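Radek Ondrejka mixes his lip balms in a room behind a shoe repair shop, and he begins before six in the morning. At that time the street is quiet and he can listen to the mixer. "When the wax is ready, the sound changes," he told me. "I do not know how to explain it better. My first teacher used a thermometer and I also use it, but I listen too."
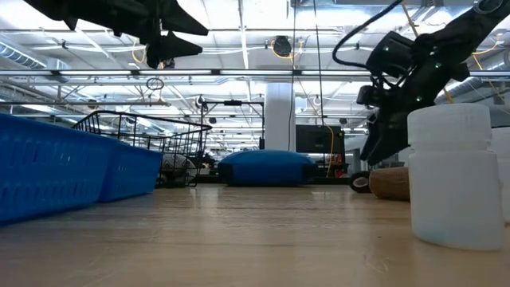
GERNDALE, December

Ondrejka started the brand Navusel after ten years in a hospital pharmacy. He did not plan to make cosmetics. His hands were always dry from washing, and the creams which he bought either stung or left everything greasy. He made a hand balm at home, and a colleague, Denise Whiteley, asked him for a jar, and then for four more.

"Denise was my first customer and also my hardest one," he said. "She returned a jar to me because it smelled like a candle. She was right. I had put too much beeswax, and I was proud of it."

Today the range has a hand balm, a cleansing oil and a tinted lip balm in 2 shades. The darker shade, Kollow, is the one people write to him about. It is a brown red which looks almost frightening in the tube and goes on very thin. I tried it during our talk, and by lunch I still had some color left, although I had drunk two cups of tea.

I asked how many versions there were before this one. He opened a notebook and showed me the number 57, with a line under it.

"Number 31 was beautiful, but it became soft in a handbag," he said. "Number 40 was stable and nobody liked it. I gave it to Kieran Sugden, who has the salon on Holroyd Street, and he told me that it felt like a crayon. So I went back to 31 and I changed only the castor oil, a little each time."

Sugden now sells the balm next to his till. He also persuaded Ondrejka to drop the perfume. "I fought with him for a month over this," Ondrejka said. "I like rose. But his clients sit for two hours with hair color, they already have enough smell."
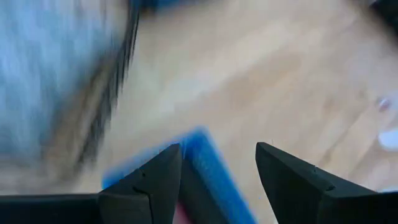

Gerndale, in the morning.

A batch is 100 tubes, and he does not want to make it bigger. A larger kettle would cool more slowly, and he is afraid of the small grains that shea butter forms when it cools too slowly. He had this problem last winter and melted the whole batch again.

What would he say to a person who has dry lips and no wish to spend money? "Drink water, and do not lick them," he answered. "Put something simple on at night, a thick layer. It does not have to be mine."

In spring he wants to bring a third shade, lighter, closer to peach. The notebook is already at number 9 for it. Whiteley has tried six of them and has refused five.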